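Misley Road Residents' Supper Club
Minutes of the general meeting
Sunday, February 27, 2022, upstairs room at the Grinda

Chair: Fengying Song
Minutes: Satish Kanaujia

1. Minutes of the last meeting

Approved, after the word "argument" under item 5 was changed to "discussion." The minute-taker would like it known that he was there and it was an argument.

2. The December supper

The chair reported that the supper made a profit of 70 dollars, which is 70 dollars more than the year before. Most of it came from the raffle. The first prize, a slow cooker, has still not been picked up and is living in the chair's hallway. The winner has been called 3 times. It was agreed to call once more and then raffle it again.

The soup was praised. The line for the soup was not. Two tables never got bread, and one of them has written a letter.
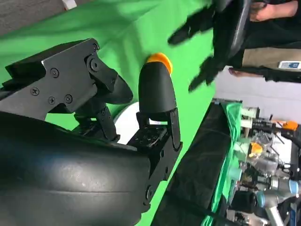

Fengying Song replied that the bread had been ordered in good time and that Byun Bakery delivered it to the wrong hall, where she understands it was enjoyed very much. The letter will be answered politely. Satish Kanaujia will draft the answer and the chair will take out the jokes.

3. Spring supper: food

Last year's plan to let everyone bring what they liked gave us nine potato salads. Members were asked whether they wanted a sign-up sheet. They did. They were then asked who would run it, and there was a period of quiet reflection before the chair took it on herself.

Main dishes will be split by street side, odd numbers hot and even numbers cold. A member from an odd number asked if this could be swapped every year. Agreed. Dessert is open to all – the meeting felt that nine desserts would not be a problem.

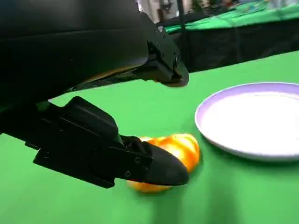
4. Spring supper: tables and cloths

We have the long tables from the school but are short on things to put on them. Paper covers were suggested and voted down on the grounds that they tore last time before the speeches were over. Cloth it is. Plain colors only, please, and ironed if you own an iron. 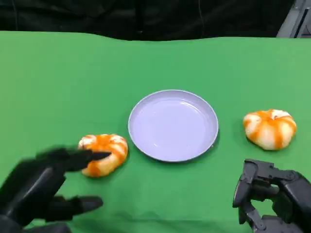 Misley Road Residents' Supper Club – Hall and Tables Group

The group asked for 4 people to help set up from three o'clock. It got two, plus one who said "maybe" in a tone the minutes cannot reproduce. Folding chairs will come from Skomo Rentals again, provided we return the trolley we seem to have kept.

5. Plates

The long-running matter of disposable plates was taken up where it was left off. Washing up for the whole street is no fun, and paper plates do not survive gravy. Renting china was priced and then quickly unpriced. The proposal on the floor was that each household bring its own plates and take them home dirty. 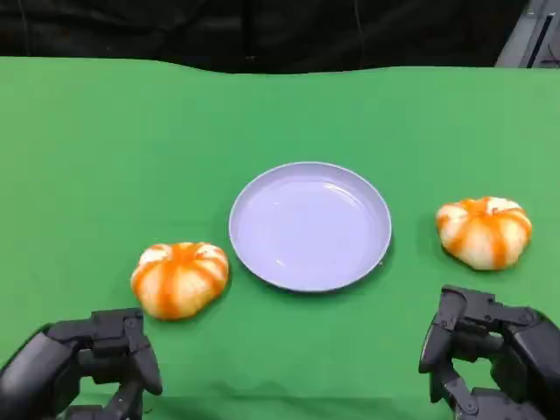
Satish Kanaujia asked to have his view recorded, namely that people would go home with better plates than they came with, as happened with the umbrellas. The chair suggested a name on masking tape under each plate. Carried, with one vote against from a member who doesn't like tape.

6. Any other business

The hall key sticks. Pull the door toward you and then turn.

The umbrellas: there are still four in the box by the coats. One of them is quite nice.

The meeting closed at ten past nine, when the room was needed for darts. The date of the next meeting will go on the notice board.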